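About Dirneck

Celebrity news, couples, TV gossip. Started by Sobia Kiani in August, on a phone, between shifts. Now 3405 of you get the newsletter which is nuts.

We cover who's dating, who split, who unfollowed who. Reality shows too. Mostly the Vatden cast, sorry not sorry.

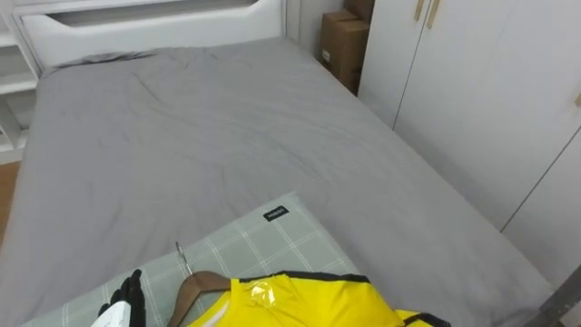
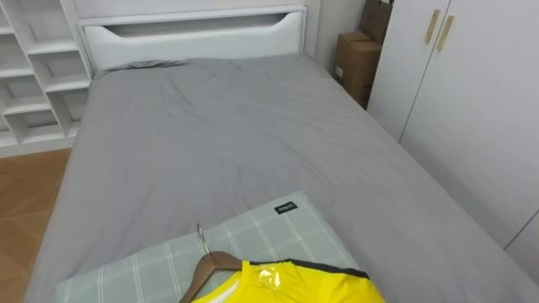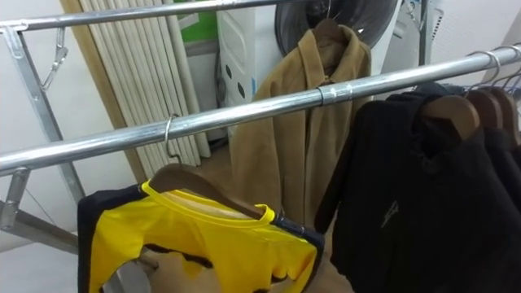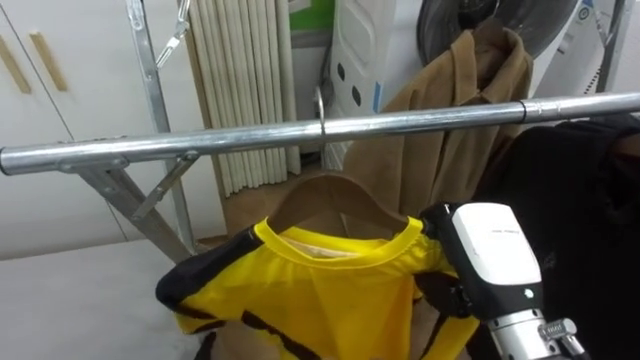 We don't print kids' names or home adresses. Ever. Rumors get marked as rumors. If we got it wrong, email us, fixed same day usually.

Swati runs the podcast, 84 episodes so far, new one when its ready. Ads go thru Grollex, not us.

Tips: use the form. No screenshots of private chats please.

Page updated 2023-05-29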